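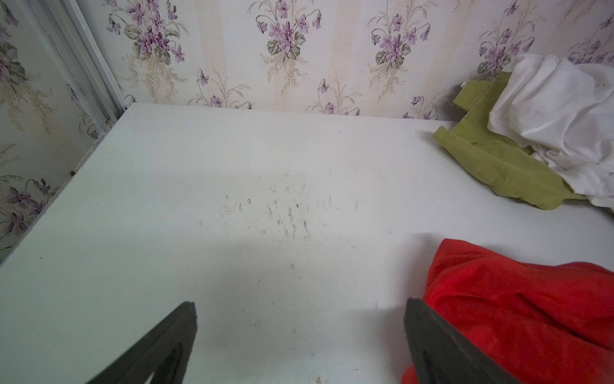
Udlow Hedge Survey: second report to the Fleltotetti Fund

Period covered: spring through the end of June

Where we are

You gave us money to find out what is left of the old field hedges between Udlow and Nullcombe, write it all down, and replant the worst of the gaps. We are now at the middle of the grant. The finding out is nearly done. The writing down is behind. The replanting has taught us a good deal about deer.

The short version for anyone reading this on the way into a meeting: 40 stretches of hedge have been walked and recorded, 719 young plants are in the ground, and we are inside the budget, mostly by having been too slow to spend it. A longer version follows, as your guidelines ask for one.

The survey

Walking a hedge sounds like a pleasant way to earn a grant. You go along one side with a clipboard, note every woody plant, measure the height and width, mark the gaps, then go back along the other side and find that none of it matches what you wrote the first time. Hawthorn and hazel make up the bulk of what we have found, with field maple in the wetter ground toward Nullcombe and a fair amount of holly that looks as if it was put there by birds.

The north side of the parish is complete. The south side is complete except for the lane behind the old brickyard, where the owner gave permission in April, took it back in May, and has now given it again on condition that we say nothing about his fence. We have nothing to say about his fence.

The printed form we inherited from the pilot year has a box for "hedge condition" with choices running from "good" to "fair." This made the pilot results very encouraging. We have added "poor" and "mostly wire," and the new totals should not be compared with the old ones. Please pass this on to whoever puts together your yearly chart.

Planting

Planting ran late because the ground stayed wet into March, then early because it suddenly dried out. The first batch went in along the Nullcombe road in good order. The second went in along the ridge, where the soil is thin and the deer are well informed. We put on the short tree guards listed in the original budget. The deer leaned over them.

We have since moved to the taller guards, at a higher price, and would like to move the leftover money from the travel line to cover it. A request form is attached. We did fill in the form that came before it, which turned out to be for building repairs.

Losses along the road are low so far. Losses on the ridge are higher than we hoped, and we will not put a number on them until fall, when it will be clear which plants are dead and which are sulking. Dogwood has done better than anything else up there. Blackthorn has done well everywhere, including several places we did not plant it.

Mapping

The mapping work with Živković is the part of the project that has gone most nearly to plan. Their office turned our paper sheets into a clean base map in time for the May check-in, and asked only that we stop writing in pencil. Two problems remain. The old estate survey and the modern one disagree on where the parish line runs by the width of a decent ditch, and our own sheets use the same code, H2, for holly and for "hedge, double." We are sorting these by hand. It is dull work and should be finished before the next report.

A public version of the map will follow once landowners have seen their own sections. Some have asked for changes. Most of these are fair, and one was to the name of a horse.

Public events

The grant called for 2 events in this period and we held 2. The hedge-laying day was full, and the weather was kind until lunch. The evening talk on old field names drew a larger crowd than expected and ran long, as the audience knew more field names than the speaker did. We wrote down as many as we could. Several cannot be printed on a map intended for schools, but they have been kept for the record.

The planned school visit has been moved to fall. The school wanted June and so did the school's dentist.

Money

Spending stands below the line we drew for this point in the year. Plants and guards are over. Travel and printing are well under, travel because everything is within walking distance, a fact we might have considered when writing the budget. The full sheet is attached, with receipts. The receipt for gloves has been through the wash and we have copied out what can be read.

Next six months

We will finish the brickyard lane, clear up the H2 problem, replace losses on the ridge once we have your answer on the guards, and send landowners their draft sections. We would also like to record the hedge banks at the far end of Nullcombe, which were left out of the original plan and are older than anything in it. This would need no extra money, only your agreement to a change in the study area. The revised boundary is shown in the second attachment as a dotted line, and the printer has made it very faint.

Please send questions to the project office. The phone is answered in the mornings.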